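Teaching a robot in a kitchen that isn't there

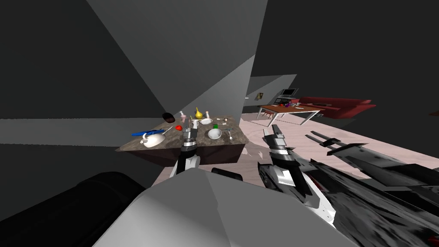 A simulated kitchen at Desora, with both of the robot's arms at a crowded island.

Anju Tiwari has a number she likes to give visitors, and it is 394. Those are the recordings her team at Desora has kept for a task they call clearing the island. The number she gives less readily is 268, the recordings they threw out along the way.

"People hear that and think we're sloppy," she says. "I think the groups that throw out nothing are the ones to worry about."

I had come to ask why anyone should believe that a robot can learn housework from a kitchen made of polygons. Tiwari didn't try very hard to sell it to me. An operator with a pair of hand controllers drives the two arms, picks up a cup or a spoon, and puts it where the instructions say. The software, called Flekau, stores each joint position and each rendered view. Then the counter is laid out again and the operator starts over.

"It's boring work," she says. "If it gets interesting, something has usually gone wrong with the physics."

Spoons are a sore point. A thin thing lying flat on stone is hard to get hold of in a real kitchen, and in a simulated one the fingers may pass straight through it, or the spoon may shoot off toward the sofa. Operators learn tricks to avoid this. I asked whether the robot was then learning the tricks.

"Yes, some of the time," she says. "We tag those when we catch them."

And when they don't? She shrugs — a fair answer, but not one I have seen in any of the company's slides.

The team has 13 room layouts so far, and only two people checking recordings. Tiwari would rather hire a third checker than build another room. Her managers want the rooms. A partner firm, Unow, is due to try the trained system on real arms in March, and she declined to guess how it would do.

"I'd like it to pick up a bowl," she says. "A real one, with a bit of water left in it. We have no water in here."

I asked what she would do if it couldn't.

"Record more," she says. "Or record something else. That's the argument we're having now."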